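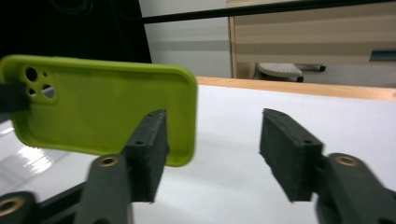 Prirnivine Community Center Writing Group

The Breath Weekend

Yolanda Soler had paid for the Inner Harbor retreat in February, when she was sad, and by the time it came up on her calendar she was fine. The deposit was not refundable. She packed socks.

The retreat was held in a former dental office outside Carrasco. Fifteen people sat on the carpet under a poster about gums. Their guide, Britt-Marie Magnusson, wore three scarves and asked them to breathe into the place where they kept their mothers.

"Mine's in Tucson," said Malachy Gilmartin.

"Then breathe toward Tucson."

Yolanda breathed. She felt her lunch. On her left a woman named Yasmine was already crying in a steady, capable way, like someone who had done this at better retreats.

At the break there was tea that tasted of fence. Malachy told Yolanda he was there because his wife had given him a choice between this and talking.

"And how's it going?"

"I should have asked how long the talking was."

After tea they were told to find their animal. Britt-Marie walked among them with a small drum. Yasmine got a heron right away. Malachy got a heron too, and Yasmine opened one eye at him. Yolanda waited thirty minutes in the dark of her own head and what finally walked out was Mr. Dunphy from accounts payable, holding a stapler.

"What did you receive?" Britt-Marie whispered.

"An otter," said Yolanda.

"I knew it. I saw the water on you when you parked."

It had been raining when she parked. Still, she was pleased, and she spent the sharing circle saying things about rivers. People nodded. Yasmine wrote one of them down.

On Sunday she drove home with a certificate, a bag of the tea and Malachy's phone number, which he had given her in case she ever wanted to trade for the heron. On Monday she passed Mr. Dunphy by the copier.

"Good weekend?" he asked.

She looked at the stapler. He waited.

"You were in it," she said, and kept walking.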